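Cutlery, crockery and a very full drawer: our gallery

Posted 19/05/2023

Hello again! I promised everyone pictures from the big cutlery sort-out at Tosodden, so I've finally put the page together. If you're new, the short version is that Tuva Nyberg and I look after the kitchen things for the hall, and over the years people have been very generous with their old forks (and less generous with their teaspoons, which vanish). We had over 4,000 pieces in boxes under the stairs. Roald Sæther counted 1,294 forks before he gave up and went to make the coffee.

I meant to have this up in April, but I couldn't find my notes. They were in the soup tureen.

A few bits before the gallery proper. The Lins pattern with the little leaf on the handle is now complete, 5 full place settings, hooray! Kelico is still missing its fish knives, so please have a look at the back of your drawers. And the Piratura serving spoons have gone to Tuva's for a proper polish, as the hall sink is hopeless for anything that long.

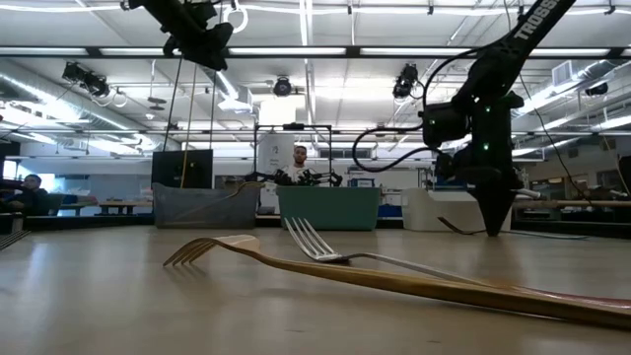 Gold or silver for the summer supper? I've gone back and forth on this for weeks. I love the brassy ones, they make even a boiled potato look like a party, but they're such a size! Look at the long gold fork next to the silver one and you'll see what I mean about the silver looking a bit dainty beside it. Tuva says mix them, gold for the main course and silver for pudding, and I'm coming round to that. The pale table does the gold ones a lot of favours too, so I'd leave the cloths off.

If you'd like to borrow a set for a birthday or a christening, leave a note in the book by the door and say how many you need. We lend for 2 weeks at a time. Please wash the gold ones by hand and dry them straight away with something soft, they mark terribly. Old tea towels are very welcome, by the way, we've hardly any left!

More pictures when the spoons come back from Tuva's.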